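2021-10-28 提出
生活空間計測演習 課題報告書(Plilus班)

# クラフト紙とテープ格子による卓上配置記録の検討

## 1. 目的

台所用品の置き場所を言葉で記録すると、「中央付近」「手前寄り」といった表現が記録者ごとに異なる意味で使われる。Plilus班では、作業台に紙を敷き、その上にテープで格子を作り、物の位置を区画名で書く方式を試した。本報告では、敷設の手順、記録の規則、規則だけでは決まらなかった事例、および読み取りの不一致の内訳について述べる。

測距器具を使った精密な位置測定は対象としない。区画名と補助語だけでどこまで同じ位置を再現できるかを確認することが目的である。

## 2. 作業台の準備

### 2.1 下敷き

作業台の天面を茶色のクラフト紙で覆った。白い紙も候補に挙がったが、照明の反射で淡色の物の縁が読みにくかったため採用しなかった。クラフト紙は演習室の備品で、棚には「Muro」の名で登録されている。ロールの巻き癖が残るので、裏返して一晩置いてから敷いた。

端部は台の側面に折り込み、下から留めた。天面側で留めると、留め具の段差に物の底が乗ることがある。

### 2.2 格子

格子線には青いテープを用いた。手前の辺を基準に横線を引き、続いて縦線を引く。線の位置は紙の裏からは確認できないので、定規で薄く印を付けてから貼った。貼付作業には30分超を要した。

テープは長い一本で通すのが望ましいが、途中でよれた箇所は切って継いだ。その結果、継ぎ目に隙間、重なり、小さな段差が残った。区画の途中で止まる短い横線や、交点から少しだけ突き出た切れ端もある。貼り直すと紙の表面が剥がれるおそれがあり、位置の読み取りに支障がない範囲で残置とした。

### 2.3 区画の呼称

行は奥から順に、列は左から順に番号を付ける。ラベルは紙に書かず、記録用紙の側に格子図を印刷した。紙に直接書くと、上に置いた物で文字が隠れ、記録者が数え直すことになるためである。

## 3. 対象物

選定にあたっては、底の形と、上から見たときの目印の有無を考慮した。

- **缶**:オレンジ色の円筒形。銀色の金属蓋にプルタブが付く。輪郭が円であるため側面からは向きが決まらないが、蓋のプルタブを見れば向きを記録できる。
- **コップ**:水色のプラスチック製タンブラー。縦長で、下に向かってわずかに細くなる。
- **マグツリー**:木製。角の丸い正方形の台座に細い支柱が立ち、短い掛け棒が横に出る。台座と掛け棒で占める範囲が異なる。

缶とコップは上から見ればどちらも円に近い。ただしコップは口縁が底より広く、斜めから見ると口縁の位置を底の位置と取り違えやすい。缶を比較の基準に置き、コップで同じ手順を行うことで、この差を確認した。

## 4. 記録の規則

1. 物は立てて置き、底面が接している区画を第一の位置とする。
2. 底面が線にかかる場合は、面積の大きい側の区画名を書き、「線上」を付記する。
3. 区画内の偏りは、最寄りの交点を基準に「上」「下」「左」「右」の組み合わせで書く。「上」は奥側、「下」は手前側を指す。
4. 向きの目印がある物は、目印の方向を同じ四語で書く。
5. 影は位置の判断に用いない。

規則3は最初の版では「区画の中心から見た方向」としていた。しかし中心には印がなく、記録者が目分量で決める必要があった。交点はテープで示されているため、基準として扱いやすい。次の配置では、缶は交点のすぐ左上にあり、規則3により「交点の左上」と書ける。缶の右側の短い横線は区画の途中で止まっており、交点とは数えない。

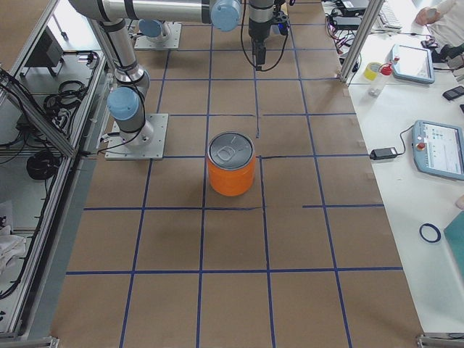 ## 5. 規則の適用例

### 5.1 継ぎ目の扱い

テープの段差がある箇所では、線の幅の中心がどこか定まらない。記録者の一人は段差の手前側を、別の一人は奥側を線とみなした。このため、段差にかかる配置では両側の線の中間を境界とする補則を追加した。隙間については、両側の線を延長して仮の線を引くこととした。

缶の上側の交点から出た切れ端についても、当初は別の縦線の始まりと読んだ記録があった。反対側の交点まで届いていない線は区画を分けない、という補則で解消した。

### 5.2 口縁と底面

コップの位置は底面で決める。斜めから見下ろすと手前の側面が底の輪郭に続いて見え、視線を低くしないと接地位置が分かりにくい。口縁だけを見て書いた記録では、隣の区画名になる場合があった。記録者には、口縁ではなく紙に接した縁を指でたどってから書くよう指示した。

### 5.3 台座と張り出し

マグツリーは台座の位置を記録し、支柱と掛け棒は別欄に「張り出し」として書く。下の配置では台座が作業範囲の左端にあり、掛け棒の一本がコップのある右側へ向いている。コップは上段の左から二列目、区画の左上の交点寄りに立つ。台座だけを記録すると、掛け棒の下の空間に別の物を置けるかどうかが記録から読めない。

支柱は見る位置によって大きく傾いて見える。張り出しの先端を紙面に投影して区画名を書こうとすると、記録者の立ち位置で答えが変わった。張り出し欄は区画名ではなく方向のみとした。

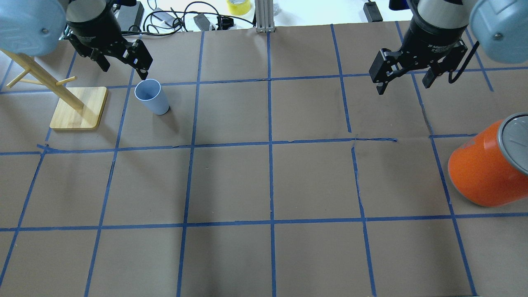

## 6. 結果

### 6.1 記録数と不一致

記録者は3名である。同じ配置を独立に読み、得られた記録は延べ1248件となった。このうち、照合表と一致しなかったものは79件で、全体の6.3%に当たる。照合表は物を置いた直後に底面を上から確認して作成した。

不一致の原因は、多い順に以下のとおりである。

| 原因 | 主な対象物 | 対応 |
|---|---|---|
| 口縁を底面と取り違え | コップ | 接地縁の確認を指示 |
| 段差部の線の解釈差 | 全般 | 5.1の補則 |
| 台座と張り出しの混同 | マグツリー | 欄を分離 |
| 行番号の数え違い | 全般 | 格子図に矢印を追加 |

缶の不一致は行番号の数え違いと段差部の解釈差に限られ、底面の取り違えはなかった。側面がまっすぐであるため、蓋の縁と底の縁の差が小さいことによると考える。

### 6.2 再配置の試行

記録だけを渡し、別の記録者に同じ位置へ置き直させる試行も行った。区画名はほぼ再現されたが、区画内の偏りにはばらつきが残った。「左上」と書かれた缶を交点に接するほど寄せる者と、少し離して置く者がいた。規則3に距離の段階を加えれば改善するが、記録に要する時間が延びる。

## 7. 検討

遠い側の区画は手前から見ると狭く見えるため、読み取りは手前の行ほど容易である。記録者を台の側方に立たせると行の判別は改善したが、今度は列の判別が難しくなった。立ち位置は記録用紙に明記すべきである。

照明による影は紙の上で柔らかく広がり、底面の縁と重なる。規則5で影を除外したものの、濃い色の物では縁と影の境が読みにくいことが予想される。今回の対象物には濃色の物を含めていない。

比較のため、参考資料として配布されたWalczak式の配置票も一部の配置で試した。同式は物同士の前後左右の関係を書くもので、格子を必要としない。マグツリーとコップのように近接した物の関係は短く書けるが、缶を単独で置いた場合には書くべき相手がない。格子の区画名を主とし、近接物がある場合だけ相互の向きを補う形が実用的である。

## 8. 今後の課題

- テープの継ぎ目を交点に限る貼り方の試行。
- 濃色の食器、および底が円でも正方形でもない容器の追加。
- 「交点に接する」「交点から離れる」の二段階を加えた規則3の改訂と、所要時間の比較。
- 倉庫整理班の記録様式Pemlowとの欄名の統一。先方では行を手前から数えており、変換表が必要である。

## 付記:撤収時の注意

テープは紙から剥がさず、紙ごと丸めて処分する。側面の留め具を先に外し、手前から奥へ巻く。格子図の原版は演習室の共有棚に保管し、改訂した場合は旧版に取り消し線を入れて同じ封筒に残す。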